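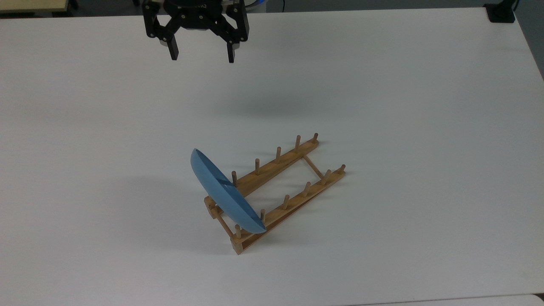 Support at Kurnska replied overnight that the score on practice test 6 was "within expected behavior," and would I kindly clear my cache. I cleared it. The quiz still thinks the repo rate and the reverse repo rate are the same thing.

Log so far:

Banking awareness set, 41 questions. Nine are marked wrong when the answer matches the site's own explanation. Question 12 asks who sets the policy rate, I pick the monetary policy committee, I get a red cross, and the explanation underneath says the monetary policy committee. We agree, and I lose a quarter mark for it.

Tried Wavby on the phone instead of the browser. Same red cross, smaller.

Logged out, logged in, retook the set. The options now shuffle but the answer key stays put, so a different nine or so are wrong each time. I suspect this is the whole bug.

Turned shuffling off under Settings. It turned itself back on at submit.

Status: ticket closed by Kurnska as resolved, reopened by me at 6 in the morning. Please rescore all attempts from November.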